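Forum > Kinotechnik & Betrieb > Server, TMS, Netzwerk
Thema: Jumotent als TMS für ein kleines Haus, Erfahrungen?

saal3_links
Beiträge: 212
Moin zusammen,
wir sind ein Haus mit drei Sälen, der größte hat 172 Plätze, der kleinste hat eine Säule. Bisher läuft bei uns alles per Hand: Platte rein, Ingest, Playlist bauen, Schlüssel per Mail abholen und hoffen, dass der Verleih die richtige Seriennummer erwischt hat. Jetzt war jemand von Jumotent da und hat uns ein zentrales System angeboten. 400 Euro im Monat, alle Säle inklusive, Fernwartung dabei, Laufzeit drei Jahre.
In der Präsentation kam das Wort "Effizienz" so oft vor, dass ich irgendwann mitgestrichelt habe. Was genau effizienter wird, stand auf keiner Folie. Es gab eine Wolke, aus der Pfeile kamen, und die Pfeile zeigten auf ein Kino, das deutlich schöner war als unseres.
Hat das jemand im Einsatz? Mich interessiert vor allem:
Wie kommen die Spielzeiten aus der Kasse rüber (wir haben Nastance)?
Was passiert, wenn das Internet weg ist?
Und kommt man da wieder raus?

Foyerlicht
Beiträge: 1.906
Rein kommt man gut.

Blendenfleck
Beiträge: 648
Wir haben Jumotent seit dem vorletzten Sommer, vergleichbare Größe. Läuft. Ich schreibe das so knapp, weil es das größte Lob ist, das ich für Software übrig habe.
Zu deinen Fragen: Nastance exportiert den Spielplan als Datei, Jumotent holt sie sich ab. Das klappt, solange die Filmtitel auf beiden Seiten gleich heißen. Heißt der Film in der Kasse "OmU" mit Leerzeichen davor und im TMS mit Unterstrich, dann hast du zwei Filme, und einer davon hat keine Playlist. Man gewöhnt sich eine gewisse Strenge beim Tippen an.
Ohne Internet spielen die Server weiter, was lokal liegt. Du siehst dann halt im Büro nichts mehr und musst laufen. Bei drei Sälen ist das zumutbar.
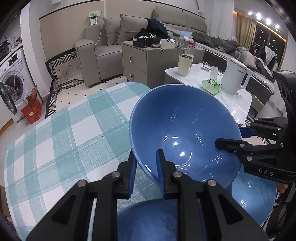

Große blaue Schüssel, glänzend

Zum Rauskommen kann ich nichts sagen, wir sind ja noch drin.

saal3_links
Beiträge: 212
Danke, das hilft schon mal. Wie ist das mit den KDMs? Uns wurde gesagt, die Schlüssel verteilten sich "automatisch". Bei uns verteilt sich automatisch nur der Staub.

Blendenfleck
Beiträge: 648
Du bekommst eine eigene Mailadresse, an die der Verleih schickt. Alles, was da landet, wird ausgepackt und an den passenden Server gegeben. Vorausgesetzt, der Verleih benutzt die Adresse. Die großen tun das, die kleinen schicken es weiterhin an die Privatadresse unseres früheren Vorführers, der seit Jahren nicht mehr bei uns arbeitet und immer sehr nett weiterleitet.

kohlebogen
Beiträge: 5.377
Ich stelle jetzt mal die unpopuläre Frage: wozu? Drei Säle. Drei. Wer im Schnitt vier neue Filme die Woche einspielt, ist damit in einer halben Schicht fertig und hat nebenbei noch Kaffee getrunken. Ein TMS ist für Multiplexe gebaut worden, in denen derjenige, der die Playlist macht, das Gebäude noch nie von innen gesehen hat. Bei uns geht abends jemand in den Saal und schaut, ob das Bild scharf ist. Kostet keine Lizenz.
400 im Monat mal drei Jahre, das kann sich jeder selbst ausrechnen. Dafür bekommt man einen gebrauchten Server als Ersatz und hat noch Geld für eine Lampe.

Foyerlicht
Beiträge: 1.906
kohlebogen, du hast auch beim Umstieg auf digital gefragt, wozu.

kohlebogen
Beiträge: 5.377
Und es wurde bis heute nicht beantwortet.

reihe_k_mitte
Beiträge: 89
Ich muss kohlebogen widersprechen, obwohl ich sonst gern mitlese. Die Einspielzeit ist doch gar nicht das Problem. Das Problem ist der Abend, an dem die eine Person krank ist, die weiß, wie die Playlists gebaut werden. Bei uns im Haus war das lange genau eine Person, nämlich ich, und ich hatte in dem Jahr einen sehr schlechten Urlaub. Vom Campingplatz aus einer Aushilfe am Telefon zu erklären, welcher der beiden Trailerblöcke der mit dem Lichtcue ist, gehört zu den Dingen, für die ich heute ohne Murren eine Monatsgebühr bezahle.
Allerdings nicht an Jumotent. Wir haben uns beide angesehen und sind bei Bokonura gelandet. Kostet mehr, 570 bei uns, aber monatlich kündbar, und die Oberfläche ist so, dass auch die Theke sie versteht.

saal3_links
Beiträge: 212
Monatlich kündbar klingt gut. 570 klingt nach einem Gespräch mit meiner Mitgesellschafterin, das ich ungern führen möchte.

testbild
Beiträge: 1.044
Vorsicht bei Bokonura. Wir hatten das zur Probe. Die Oberfläche ist hübsch, das stimmt, aber die Nastance-Anbindung war damals eine Zusatzoption, die extra bestellt werden musste und dann extra nicht ging. Der Support hat uns geraten, die Spielzeiten "übergangsweise" von Hand einzutragen. Übergangsweise war von November bis zum Ende der Probezeit.

reihe_k_mitte
Beiträge: 89
Kann ich so nicht bestätigen, bei uns lief die Anbindung nach einer Woche. Gut, wir hatten auch einen Techniker da, der sich im Bildwerferraum eingerichtet hat wie andere Leute im Schrebergarten. Vielleicht lag es am Techniker.

testbild
Beiträge: 1.044
Dann hatten wir den anderen.

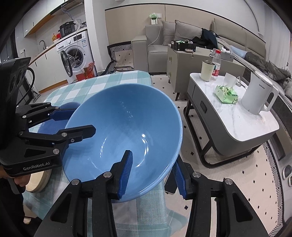

Blaue Schüssel, dahinter die karierte Tischdecke

Um noch was Nützliches beizutragen: Lasst euch vor der Unterschrift zeigen, was das System macht, wenn eine Vorstellung kurzfristig den Saal wechselt. Also nicht in der Präsentation, sondern bei jemandem, der es benutzt. Film aus Saal 1 in Saal 2, zwanzig Minuten vorher, Schlüssel nur für Saal 1 vorhanden. Da trennt sich alles.

Blendenfleck
Beiträge: 648
Jumotent zeigt dann ein rotes Dreieck und den Text "Inhalt nicht freigegeben". Das ist korrekt, aber als Information dem Publikum gegenüber ausbaufähig.
Den Schlüssel musst du so oder so beim Verleih nachfordern, das nimmt dir kein TMS ab. Deshalb bestellen wir grundsätzlich für alle Säle, auch wenn manche Disponenten dann tun, als wollte man ihnen das Haus ausräumen.

nachtprogramm
Beiträge: 17
Hallo, ich lese hier sonst nur mit. Wir sind ein Einsaalkino und benutzen Lục. Das ist kein richtiges TMS, eher ein Programm, das auf einem alten Rechner läuft und die Playlists aus einer Tabelle baut. Kostet nichts, Anleitung gibt es auf Vietnamesisch und in einem Englisch, das man mögen muss. Schlüssel und Ingest macht es auch, Kassenanbindung gar nicht. Für uns reicht es. Ob es mit mehreren Sälen geht, weiß ich nicht, in der Tabelle gibt es jedenfalls eine Spalte dafür.

kohlebogen
Beiträge: 5.377
Der erste vernünftige Vorschlag im ganzen Thema.

Foyerlicht
Beiträge: 1.906
Du hast doch eben noch geschrieben, man braucht keins.

kohlebogen
Beiträge: 5.377
Braucht man auch nicht. Aber wenn man schon keins braucht, dann wenigstens eins umsonst.

reihe_k_mitte
Beiträge: 89
Umsonst ist es, bis der alte Rechner am Premierenabend ein Update machen will. Wen rufst du dann an? Die Tabelle?

nachtprogramm
Beiträge: 17
Der Rechner hängt nicht am Internet. Die Schlüssel trage ich per Stick rüber. Ich gebe zu, dass das in der Präsentation mit der Wolke nicht gut aussähe.

saal3_links
Beiträge: 212
So, kurzer Zwischenstand. Ich habe bei Jumotent nachgefragt, was passiert, wenn wir nach einem Jahr aufhören wollen. Antwort: Man freue sich auf eine langfristige Partnerschaft. Ich habe noch einmal gefragt, etwas langsamer. Zweite Antwort: Die Laufzeit sei verhandelbar, der Preis dann aber auch, und zwar in die andere Richtung.
Außerdem wollte ich wissen, wem die Protokolldaten gehören, also welche Vorstellung wann mit welchem Trailer lief. Dazu kommt noch was Schriftliches. Bei den Trailern wird mir ehrlich gesagt ein bisschen mulmig, es gibt in dem Vertrag einen Absatz über "optionale Vorprogrammgestaltung durch den Anbieter". Blendenfleck, habt ihr den auch?

Blendenfleck
Beiträge: 648
Haben wir, gestrichen. Unbedingt streichen lassen! Ein Kollege aus der Nachbarstadt hat ihn übersehen und zeigte eine Zeit lang vor jedem Kinderfilm einen Spot für Treppenlifte. Die Großeltern fanden es wohl interessant.

testbild
Beiträge: 1.044
Bei den Protokolldaten würde ich auch nicht lockerlassen. Für die Abrechnung braucht ihr die Logs, und die sollten ohne Umweg über einen Supportfall exportierbar sein. Die Server schreiben sie zwar selbst mit, aber wer die schon mal einzeln heruntergeladen hat, macht das kein zweites Mal freiwillig.

saal3_links
Beiträge: 212
Notiert. Plan ist jetzt: Absatz streichen, Laufzeit auf ein Jahr drücken, und vorher fahre ich einen Nachmittag zu Blendenfleck und lasse mir das rote Dreieck zeigen, wenn ich darf.

Blendenfleck
Beiträge: 648
Darfst du. Komm vor 15 Uhr, danach ist Kindergeburtstag in Saal 2. PN mit Adresse ist raus.

kohlebogen
Beiträge: 5.377
Frag ihn auch mal, wann er zuletzt im Saal war und geschaut hat, ob das Bild scharf ist.

Blendenfleck
Beiträge: 648
Gestern. Es war scharf. Der Ton war im falschen Format, aber scharf war es.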